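Zarnwood Community Kitchen
Frequently Asked Questions for Renters and Class Hosts

This page covers the questions we get most often about renting the kitchen and dining room at Zarnwood. If yours is missing, call the office or stop in on a weekday morning.

Booking

Who can rent the kitchen?

Anyone over 21 with a photo ID. Most of our renters are small food businesses, cooking teachers, church groups and families putting on a large meal. You do not have to live in the county.

What does the rental include?

The cooking line, the prep room, the walk-in cooler and the dish area. The dining room is a separate booking with its own rate, and you can rent it without the kitchen. Storage shelves and freezer space are rented by the month.

How much is the deposit?

The deposit is $79 for a single booking. Monthly renters pay one deposit when they sign and it stays on account until they leave. We return it by check within ten business days after the final walk-through.

How far ahead should I book?

Weekday mornings are usually open on short notice. Saturday fills up first, and in May it is hard to get anything in the dining room on a weekend. Graduation parties take most of it.

Can I hold a date without paying?

We will pencil you in for 2 days. After that the date goes back on the calendar.

What is the shortest booking?

Three hours, including setup and cleanup. If you book 9 to noon, the next renter may be at the door at noon, so plan to have the floor swept by then.

How do I cancel?

Email the office with your booking number. More than two weeks out, you get everything back. Inside two weeks we keep half the rental fee and return the full deposit. Same-day cancellations are not refunded, except when the county closes roads for snow.

Permits and insurance

Do I need a permit to cook here?

If you are selling the food, yes. The kitchen is licensed, but that license does not cover your business. You need your own permit from the county health department, and we need a copy before your first shift. Private meals and classes where people eat what they make do not need one in most cases. Check with the county if you are not sure.

Does someone need a food handler card?

At least one person on every shift has to hold a current card. For classes, that is normally the teacher. Leave a copy in the binder by the back door.

What insurance do you require?

Businesses need general liability coverage that names Zarnwood Community Kitchen as an additional insured. For a one-time family event, a special event policy is enough. Kane Whitelaw in the office can tell you what the certificate should say. Please send it at least five days before your booking.

Can we serve alcohol?

Beer and wine are fine at private events in the dining room. Selling it takes a state permit and a licensed server. No alcohol in the kitchen during cooking shifts.

Equipment and tableware

What is on the cooking line?

Two six-burner gas ranges, a double convection oven, a flat griddle and a tilt skillet. The tilt skillet needs a short orientation before you use it. Leopold Hauser gives these on request and they take less than half an hour.

Is there a mixer?

There is a 20-quart floor mixer with a paddle, whisk and dough hook. Stiff doughs such as bagel dough should be made in half batches. The bowl guard has to be closed while it runs.

Do you supply plates, bowls and cups?

The dining room comes with white plates, soup bowls, water glasses and flatware. We also lend colored plastic tableware at no charge. It gets the most use at children's cooking classes and outdoor meals, and it is easier to replace than the china. Ask for it when you book so it does not get promised to two groups.
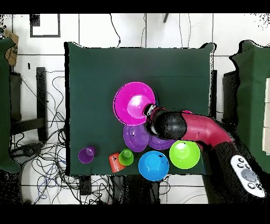

Plastic bowls in magenta and purple on a green table.

Plastic pieces are for cold or warm food only. They cannot go in the microwave or under the heat lamps. In the dish machine they go on the top rack, with a second rack turned over on top of them, or they flip and fill with dirty water. Stack them only once they have dried completely.

What happens if something breaks?

Tell us and write it on the checkout sheet. A glass or a plate now and then is expected and we do not charge for it. Larger losses come out of the deposit at replacement cost.

Can I bring my own appliances?

Small ones, yes. Anything that draws more than 15 amps has to be cleared with the office first. Please do not bring propane burners, turkey fryers or charcoal grills indoors. There is a concrete pad behind the building where they can be used.

Are linens included?

No. Bring your own towels and aprons, or rent them through Ackermann, the linen service that delivers here on Thursdays. Orders go directly to them. Used linens go in the blue bag in the hall, and they pick up the following week.

Storage

How much cooler space do I get?

Hourly renters share the two shelves on the left as you walk in. Monthly renters have assigned shelves with their name on the edge. Everything has to be covered and marked with your name and the date. Unmarked food is thrown out each Sunday night.

Can I leave dry goods between shifts?

Only on a rented shelf, and only in hard containers with tight lids. Flour in paper sacks is not allowed overnight. We had a moth problem once and do not want another.

Who can accept my deliveries?

You or someone from your group. Office staff cannot sign for food orders or check their temperature. The loading door is open from 6 a.m. to 2 p.m.

Cleaning

What do I have to clean?

Whatever you used, plus the floor. The full list is posted by the hand sink. The parts people miss most are the drip tray under the griddle, the can opener blade and the floor drain basket.

Do you provide cleaning supplies?

Yes — soap, sanitizer, mops and trash bags are all included. Test strips for the sanitizer are in the drawer under the three-compartment sink. Please use them, as the dispenser sometimes runs weak.

What about used cooking oil?

Let it cool and pour it into the Jundis barrel outside the back gate. Vegetable oil only. Water, food scraps and butter spoil the load and the hauler charges us for it. Never pour oil down a drain, even a small amount with hot water running.

Where does the trash go?

Cardboard is broken down and put in the fenced area. Food scraps go in the green carts, and everything else goes in the dumpster. If the dumpster is full, leave bags inside by the back door and call us. Bags left on the ground bring raccoons.

Access and parking

How do I get in?

You will get a door code by email the afternoon before your booking. It works from 15 minutes before your start time until 15 minutes after your end time. Do not share it outside your group.

Where do we park?

The side lot is free and open to all renters. Vans can unload at the back for 20 minutes. The spaces along the fence belong to Drukon next door and they do tow.

Is the building accessible?

The front entrance, dining room and both restrooms are on one level. The back entrance has a step, and there is a portable ramp in the mop closet. One prep table can be lowered for seated work.

Can children be in the kitchen?

Children under 12 are welcome in booked classes with one adult for every four kids. They may not be on the cooking line during commercial shifts. Closed-toe shoes are required for everyone, whatever their age.

Is there Wi-Fi?

Yes. The network name and password are on the office door. The signal is good in the dining room and poor in the walk-in cooler.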